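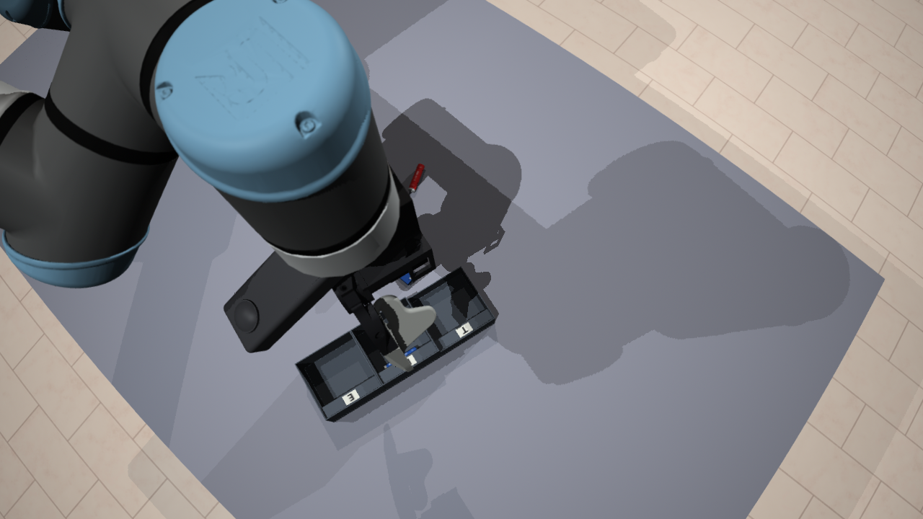 By four in the afternoon the robotics room at Carken College sounds like a footy crowd. Nine students are packed in behind one laptop, yelling advice at an arm that can't hear them, and every time a part lands in the right compartment somebody whacks the desk.

The arm lives in software. So do the table, the tray and the parts, which is how a school with a modest budget gets to enter the Mfaume Sorting Cup at all. Teams write the code that picks up scattered pieces and drops each one into its numbered compartment, and the organisers run every entry through 200 rounds with the parts shuffled each time. Get the grip angle wrong by a whisker and the piece skates off across the table.

"The first version was dreadful," says Reynaldo Catacutan, the Year 11 student who wrote most of the grasping code. "It'd grab the wall of the tray and try to lift the whole lot. We laughed for a week, then we had to fix it."

The fixing is the bit they love. Since February the club has logged 3,883 practice runs, many of them left going overnight on the library computers, and the kids can talk about the failures the way other people talk about cricket innings. Run 652 is a favourite. The gripper let go too early, the part bounced off the rim and dropped neatly into the correct slot anyway. It has its own poster.

Oluf Hallgrímsson, who teaches maths and runs the club, mostly stays out of the way. He'll draw a triangle on the whiteboard when the wrist rotation goes haywire — it often does — and then wander off to put the kettle on. Three of this year's crew had never written a line of code before they joined, and one of them now looks after the whole camera side of the program.

Next up is a trickier set of parts with notches and odd corners, and a team name. Kunex is winning the vote so far, although Zernon has a loud supporter in Year 8 and she isn't backing down.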